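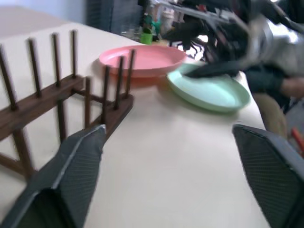 Dish rack, dark brown wood, pegs up.

Right, the Brinorard announcement. Thread, because I have been burned by this label before and would like my doubts on the record.

6 May 2021 is the street date for their two-film Heloísa Batista box. Blu-ray only, 2,000 copies, hard case. "The definitive edition," says the press release. They said the same about the Gearóid Hayes set, and that one had the reels of the second feature in the wrong order.

The films are Somgate and The Ferry Clerk. I love Somgate. I have paid for Somgate on tape, on a gray-looking DVD and on a worse DVD. So yes, I am the target, and I know it.

"New restoration." From what? The release doesn't say negative, it doesn't say print, it says "best surviving elements." That can mean anything from a lab vault to a TV master somebody ran through a noise filter.

I wrote and asked. Got a reply from Daiane Leite in their press office, very polite, telling me the elements were "sourced in close partnership with Frota." Frota is the rights holder. That is who they bought it from. It doesn't tell me what went through the scanner.
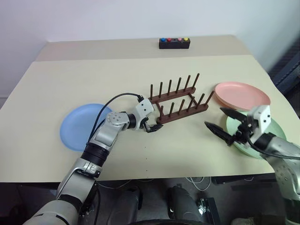
Also the running time. Somgate is listed four minutes shorter than the old DVD. Could be a PAL/NTSC thing, could be a typo, could be that the harbor dance is gone again for music rights. I'd like one person at the label to say which.

Extras: a commentary by Elaine Araújo (good, she knows these films cold), a trailer, and an "appreciation" that runs eight minutes. Eight! The Trerura disc of Batista's shorts had almost that much on the opening titles alone.

The booklet essay is by Rosângela Falcão and I bet it's the same one from the festival catalog in December. It's a fine essay. I already have it.

Someone is going to reply that I should be grateful these are coming out at all. I've heard that one. A bad disc of a small film uses up the slot, and then you wait ten years while every other label says the title's been done.

And about "limited." The Hayes set was limited too. It sold out, prices went silly, and then there was a plain-case version with the reels fixed. People who ordered early got the broken one and a form to fill in.

So I'm holding off till there are screen grabs from a finished disc. The ones on the product page are soft and the left side of every shot looks cropped to me. Compare the café scene with the DVD, the waiter has lost an arm.

If you've got a check disc and can time the harbor dance, my messages are open.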